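Reference > Household & Crafts > Basketry > Wicker

Wicker

37 shares | 5 comments

Wicker is a way of making baskets, furniture and other goods by weaving flexible strands around a stiffer framework. The word describes the method and the finished goods. It does not name a plant or a material, although it is often used that way in shops and catalogs. A wicker chair may be made of rattan, willow, reed, twisted paper or plastic.

The English word is generally traced to a Scandinavian source related to words for willow and for bending. It has been in use in English since the Middle Ages.

History

Woven plant fiber rots quickly in most soils, so early baskets survive mainly in dry places such as desert caves and tombs, or as impressions pressed into clay. Wicker goods are well known from ancient Egypt, where reeds and palm were made into baskets, boxes, stands and seats. Roman carvings show high-backed woven chairs much like modern ones.

In northern Europe willow was the usual material. It grows fast on wet ground and can be cut every year. Farms, fisheries and markets used willow baskets of set sizes, and many trades had a pattern of their own. Fish traps, hurdles, cradles, beehives and small boat frames were woven from the same rods.

Rattan reached Europe and North America in large amounts through trade with Southeast Asia. At first much of it arrived as packing material that kept cargo from shifting in the hold, and some was thrown away at the dock. During the 19th century workshops in the United States began to use the outer skin for chair seats and the inner core for furniture frames and weaving. Wicker furniture became common on porches and in sunrooms. It was light, air passed through it, and it was thought to be cleaner than stuffed upholstery.

Early in the 20th century, machine-twisted paper fiber and looms for weaving it brought prices down. Demand fell when metal and molded plastic furniture spread, and rose again in the 1960s and 1970s.

Materials

Rattan is a group of climbing palms found mostly in the forests of Southeast Asia. The stems are solid, unlike bamboo, and can grow to more than 100 feet in length. Thick stems are bent with steam to make frames. The shiny outer skin is peeled off in strips and sold as cane. The inner part is cut into round or flat lengths and sold as reed, or reed core.

Willow is grown in beds from cuttings. Rods are cut in winter after the leaves have dropped. Brown willow is dried with the bark on. White willow is stood in water until spring growth begins, then stripped. Buff willow is boiled for several hours before stripping, and tannin from the bark turns the rods a reddish tan.

Seagrass, rush and water hyacinth are softer and are usually twisted or braided first. They are common in storage baskets and chair seats but do not stand up well to damp.

Paper fiber, also called fiber rush, is kraft paper twisted into a cord, sometimes over a wire. It gives a very even surface. Long soaking will make it come apart.

Synthetic wicker is usually made from polyethylene or another plastic drawn into strands and woven over an aluminum frame. It is used for outdoor furniture. Cheaper grades made from PVC may crack after a few years in strong sun.

Construction

Most round baskets begin with a base. A few stout rods, called base sticks, are crossed at the center, and thin rods are woven around them to hold the cross together. The sticks are then spread like the spokes of a wheel and weaving continues outward until the base is the right size. Uprights, known as stakes, are pushed in beside the base sticks and bent upward to form the frame of the sides.

The rods that travel in and out between the stakes are called weavers. Common weaves include:

Randing: a single weaver passes in front of one stake and behind the next.
Pairing: two weavers are worked together and cross between stakes.
Waling: three or more weavers are used, each passing in front of two stakes and behind one. It makes a firm band and is often placed at the bottom and top of the sides.
Slewing: several thin weavers are treated as one, which covers ground quickly.

Borders

The border locks the weaving in place and takes much of the wear. In a plain trac border, each stake is bent down and passed in front of and behind its neighbors in a fixed order. A rod border is thicker and stronger and is used on baskets that will be lifted by the rim. A plaited border lies flat and wide.

A scalloped border is the simplest of the open types. Each stake is left long, curved over, and pushed down into the weaving beside another stake, so that a row of loops stands above the last woven row. The loops can be spaced apart or overlapped. A scalloped edge is decorative and does not bear weight well, so it is mostly found on small baskets for bread, fruit, sewing supplies or sweets.

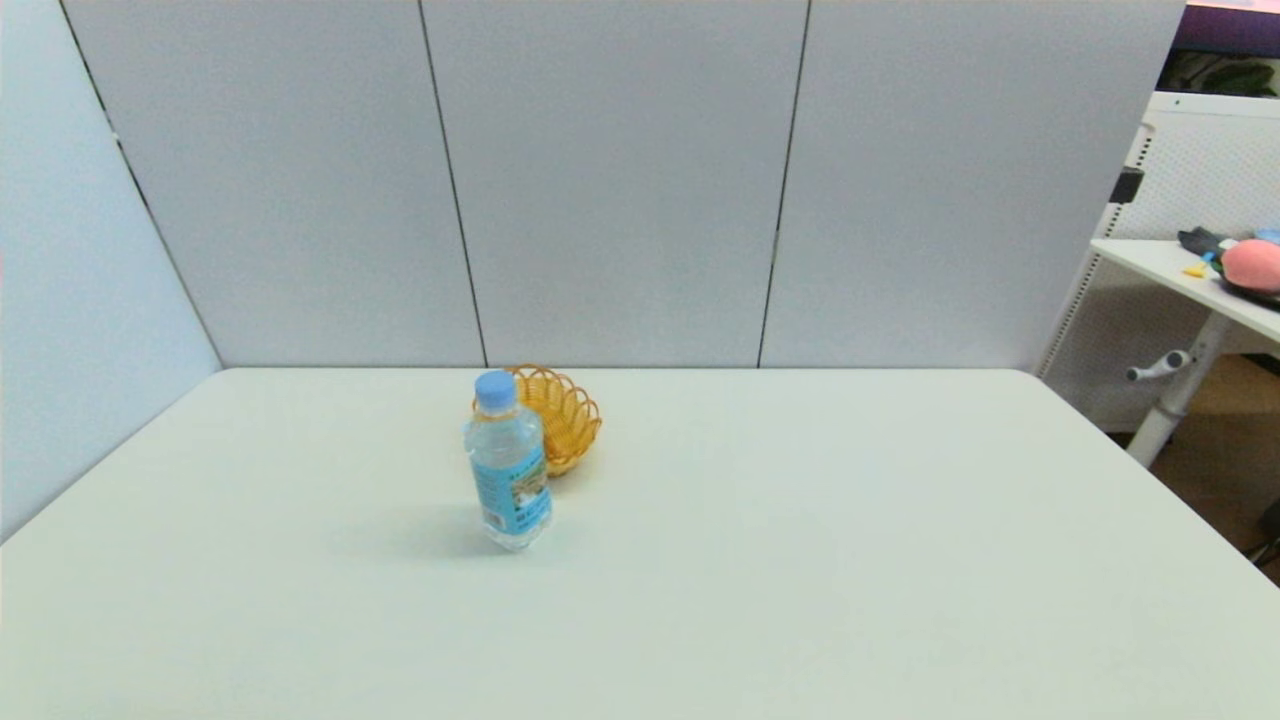
Handles are added after the border in most designs. A bow handle starts with a thick rod pushed deep into each side, which is then wrapped with thinner rods. Small side handles are twisted on directly. Glue and nails are not needed in a traditional basket, though many factory-made pieces have staples at the joins.

Color and finish

Untreated reed is pale cream and darkens slowly to tan or honey as it ages. Willow keeps more variation from rod to rod. Makers may stain, oil, varnish or paint the finished piece. Clear varnish gives rattan and reed a golden tone. Paint hides mixed materials and repairs, but many coats will fill the gaps in the weave and are hard to remove without harming the fiber.

Care and repair

Dust is removed with a soft brush or a vacuum with a brush attachment. Natural wicker can be wiped with a damp cloth and a little mild soap, then dried in moving air away from direct heat. Paper fiber should be cleaned with as little water as possible.

Very dry air makes rattan and willow brittle. Creaking is often an early sign. A light misting a few times a year helps unpainted pieces keep their spring. A relative humidity near 50 percent suits most natural fibers. Constant damp leads to mold, which shows as gray or black spots.

Broken weavers can be replaced one at a time. The damaged strand is cut back to the nearest stakes on the inside, and a soaked replacement of the same thickness is woven through so that both ends rest behind a stake. A broken stake is more serious and is usually mended by sliding a new length down beside the old one.

Use today

Most rattan still comes from Indonesia, where much of the harvest is gathered from wild plants. Overcutting has reduced the supply in some forests. Willow is grown for basketmaking in several European countries, including Poland, and is also planted to hold riverbanks in place.

Large wicker baskets remain the usual choice for hot-air balloons. The woven sides flex on landing and absorb part of the shock. Other present-day uses include laundry hampers, picnic hampers, pet beds, lampshades and coffins.

See also: Basket weaving; Caning; Rattan; Rush seating; Willow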